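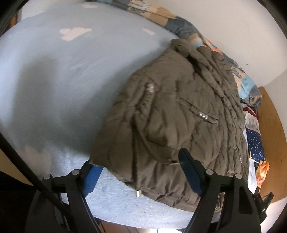

Ayman asked why a puffy coat keeps you warm when it weighs so little. The coat does not make any heat. Your body does that, all day and all night, and stays at nearly 37 degrees.

Between the lines of stitching there is padding, and the padding is full of tiny pockets of air. Heat moves through still air very slowly, so most of it stays near you. If the padding gets squashed flat, there is less air in it and you feel colder.

Birds do the same on a frosty morning. They fluff up their feathers.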